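Skellanora Household Repair and Reuse Program
Progress report to the Brunet Fund
Submitted 9/12/18
Prepared by Sowmya Achari, program manager

Period covered

This report covers the second half of the grant year. The first half was covered in the interim report, and we have not repeated that material except where a figure has changed.

Summary

The repair bench is open and running on its full schedule. The lending shelf opened later than planned. The home visits began on time but reached fewer households than we proposed, and we are asking to move part of the travel line to parts and supplies. Spending is within the approved total.

Repair bench

We proposed to accept 100 items for repair in this period. We accepted 122. Most were small kitchen and household goods: toasters, lamps, kettles, drying racks, hand mixers and a good number of chairs. Of those accepted, 70 had gone back to their owners in working order when we closed the books for this report. The rest are either waiting on parts or have been stripped for spares with the owner's written consent.

Lamps are the easiest thing we do, and chairs are the slowest. A loose chair has to come apart, be cleaned of old glue, be clamped and then sit, and we have clamps for only two chairs at a time. Rosine Marchal runs the bench and has started booking chairs by appointment so they do not pile up by the door. Other items can still be dropped off during open hours.

In July we changed the intake form. The old one asked for the fault in one line, and people wrote "broken." The new one asks what the item does when it is switched on, when it last worked and whether anyone has opened it. Diagnosis is going faster, though we did not time it before the change and cannot give a fair comparison.

We stopped taking microwave ovens. Two staff members have the training to work on them safely, but they are rarely in on the same day, and our insurer wants both present. People who bring one in are given the county drop-off address.

Lending shelf

The shelf was due to open at the start of the period. It opened seven weeks late. The shelving from Futton arrived with the wrong brackets, and the replacement set was short by one box. We did not want to load the upper shelves until all the brackets were in. Futton did not charge for the second delivery.

The shelf holds drills, sanders, a carpet cleaner, a sewing machine, folding tables and a box of canning equipment. Loans are for one week. The carpet cleaner has had a waiting list since it went out the first time, and we would like to buy a second one from the supplies line. No item has been lost. One sander came back with a damaged cord, which was replaced at the bench, and the borrower paid for the cord.

Home visits

Albane Gaillard leads this part of the work. Visits are for residents who cannot easily bring things to us, mainly older people and people without a car. The plan assumed one visitor could see four homes in an afternoon. In practice it has been two, sometimes three. Residents who have asked for help with one lamp often have several other jobs waiting, and it makes little sense to leave and come back for them.

We have kept the longer visits and accepted the lower number. If the Fund would prefer that we return to the original target, we would need a second visitor, and that is not in the present budget.

Staffing

Huguette Picard joined in July as part-time bookings coordinator, replacing Évan Delaunay, who moved to the parts desk. Both posts are filled through the end of the grant. All 5 paid staff have completed the electrical safety refresher.

Records

We moved item records from paper cards to Cleltach during the period. The cards for the first half have been typed in, and the old drawer has been kept until the year-end check is done. Some early cards have no return date, so the first-half repair figure in the interim report may change slightly. We will send a corrected page if it does.

Budget

Salaries and rent are on plan. Parts and supplies are over, mostly for heating elements, switches, cord and wood glue. Travel is well under because of the lower number of visits. We request approval to move the unspent travel money to parts and supplies, with no change to the total. A line-by-line statement is attached separately.

Next period

Bench hours will stay the same. We plan to buy two more sets of chair clamps, put the lending list online so people can see what is out before they make the trip, and hold a lamp rewiring class if enough people sign up. Albane will draft a short guide to home visits for the person who covers her leave.

We would be glad of a decision on the travel request before the parts order goes in.

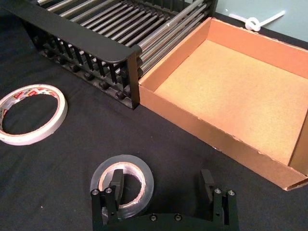 Questions about the figures should go to Sowmya Achari, and questions about the bench schedule to Rosine Marchal. Both can be reached through the program office during open hours.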